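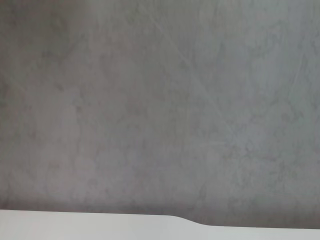 Chapter 4
Reading River Levels and Water Color

An angler who plans a day on moving water needs two pieces of information before leaving home: how high the river is and how clear it is. The first is easy to find for most managed rivers. The second usually has to be judged on the bank. A river carrying fine silt loses its contrast, and the view down into it becomes much like a mottled gray surface with a few faint, pale streaks running across it on a slant, soft blotches everywhere and no distinct object to fix the eye on. Fish holding in such water see little farther than the angler does, and they feed differently as a result.

This chapter covers the gauge, the color of the water, and the way the two change together after rain. The Huet River is used throughout. It is a medium-sized trout stream with one main tributary, the Kamer, which joins it from the east above the town of Sistelbridge.

4.1 The gauge

A river gauge reports stage, the height of the water above a fixed point. Stage is not depth. A reading of 2 feet at Sistelbridge does not mean that the pool below the bridge is 2 feet deep. It means only that the surface stands 2 feet above the mark chosen when the gauge was installed. Readings are useful when they are compared with earlier readings from the same place.

Keep a notebook. Write down the stage, the time of day, the water temperature, and what the fishing was like. After one full season the notes will show a range in which the river fishes well. On the lower Huet, wading becomes difficult at a stage of 4 feet, and most of the gravel bars are under water.

4.2 Rising and falling water

The same stage can mean two different things. Water that is rising picks up leaves, grass, and soil from the banks. Fish move out of the main current and hold close to the edges. Water that is falling drops its load, starting with the heaviest material, and clears from the top of the system down.

The Kamer drains 79 square miles of farmland and stays dirty longer than the Huet above it. After a heavy rain in September, the upper Huet may be fishable in a day while the water below the junction is still brown. Anglers staying at Sistelbridge often drive 11 miles upstream to Trarnus, where the river is smaller and runs over bedrock.

4.3 Judging clarity

Wade in to the knee, where it is safe to do so, and look at your boots. If the laces can be seen, fish as you would on a normal day. If only the outline of the boot can be seen, use a larger, darker fly and shorten the cast. If the boot cannot be seen at all, stay out of the current and fish the slack water along the bank.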